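An Afternoon at the Skastero Open House

We drove over in September, my sister and I, mostly for the old building, which went up in 1909 and still has its tall windows. Elsa Koskela met us at the door with coffee and a sheet of paper showing the rooms in order, and we promptly got them out of order (my fault, I followed the smell of cinnamon buns).

Indrek Stankevičius gave the talk upstairs. He told us the house looks after 139 play sets, the oldest of them from Niskanen, and he had a story for nearly every one! I could have listened until closing.

The play kitchen table was my favorite stop, and I went back to it twice. I had a ketchup bottle very like that one as a girl, and served it with absolutely everything. The green colander won my sister over, and I kept coming back to the little round bowl, such a soft, quiet green, with a bit of yellow banana curled up in it. 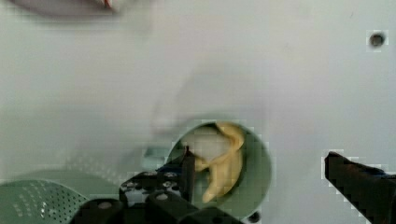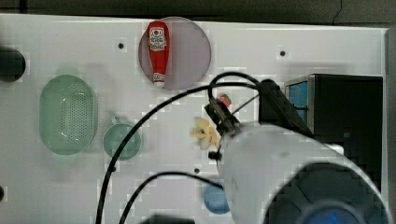 Getting There and Parking

The lot behind the Metitz bakery holds more than 160 cars and was still half empty at 2 in the afternoon. Come in by the side gate, the front steps are steep. Coffee is free, buns are extra, and you should bring small change for the coat check.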